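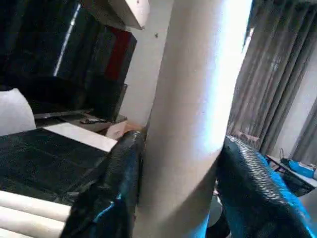 *Gripper on one of the white tubes, table station, open day at Birex.*

## Birex open day, August 14, 2019

I went to see the Alow pair put a plastic table together, and mostly I wanted to hear about the fault. The invitation called it "a minor grip event." Obinna Anozie, who gave the tour, called it a drop, which I liked better.

The story as he told it: one arm had a leg in its fingers, the controller lost the force reading, and the software took the missing number for a zero. Zero means nothing held. So it opened. The leg fell on Tania Selvanayagam's foot while she was inside the taped line picking up a cable. She got a bruise. The log showed a good cycle.

That last part bothers me more than the bruise. Birex claims 2000 clean cycles on this job, and I asked how many of those were scored by the same log. Obinna said he'd have to check. Nest Gough, who wrote the fix, said all of them.

The fix is a timeout. If the reading goes stale for 310 milliseconds, both arms hold where they are and wait for a person. Fine, but holding a part isn't the same as holding it well, and they have no second sensor on the fingers. The supplier, Grirkia, has promised one for November. I have heard November before.

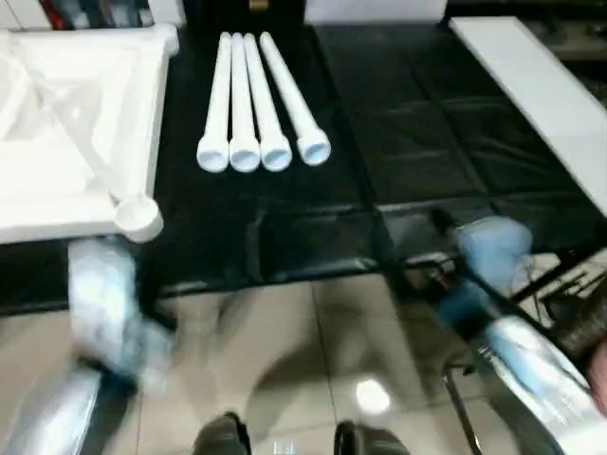 I also asked why anyone was allowed past the tape with the arms live. The answer was that legs roll off the plastic sheet and somebody has to fetch them. There's a stop button, and Chiamaka Bako pressed it for us when I asked. I had her do it again during a fast move. The arms stopped both times, later than I'd want if it were my hand in there.

Nest says the squeeze limit was set low so the tubes wouldn't mark. They raised it after the drop and didn't retest the older parts. I wrote that down twice.

Of the 12 visitors on my tour, only Định Tăng from Olatunji asked to read the incident report. It runs three pages and the cause is given as "sensor." He asked for the raw log too and was told it would be mailed to him. I've asked to be copied.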